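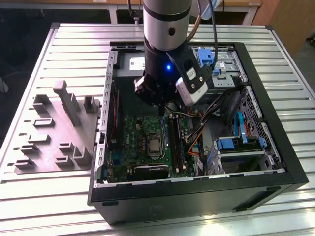

Logged by Adelino Marinho, Dresgate site support
Status: open, waiting on user

Front counter PC at Karkevby drops off the network share every afternoon in July, usually at 2:40 pm. Clurum (the booking program) freezes, then comes back with "file in use". The other counter machine is fine.

Checked so far:
Swapped the patch lead and moved to a spare port on the switch. No change.
Event log shows 2,334 disconnect warnings, all for the same mapped drive.
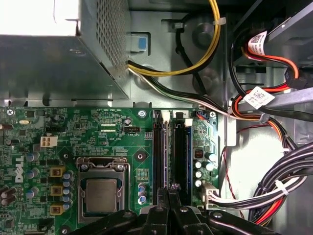
Power saving on the network adapter was ticked. Turned it off and restarted. The drive held through lunch, then dropped again at 2:40 pm.

Found a scheduled backup left over from the Dal Bello changeover. It logs in with the old counter account and locks the bookings file while it copies.

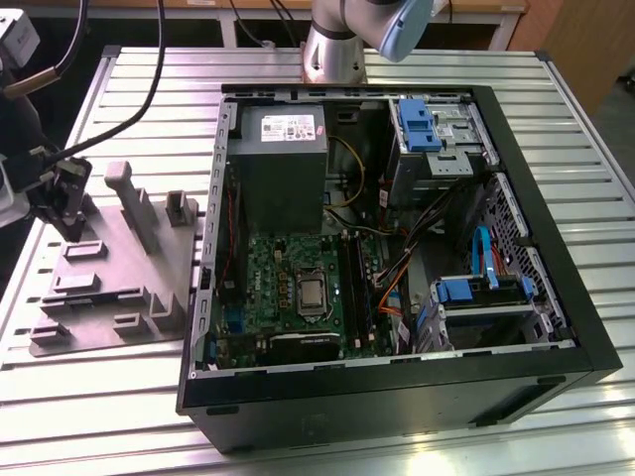
Disabled the task and saved a copy of its settings in the site folder. Password on the old account has been changed as well. Please don't re-enable it without checking with me, as the new backup already covers that folder.

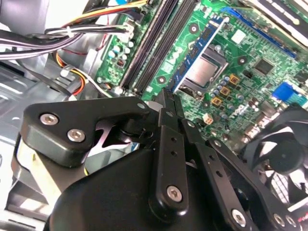 Next steps
1. Counter staff to note the time of any further freeze.
2. Remap the drive by server name.
3. Close the ticket after 2 clear afternoons.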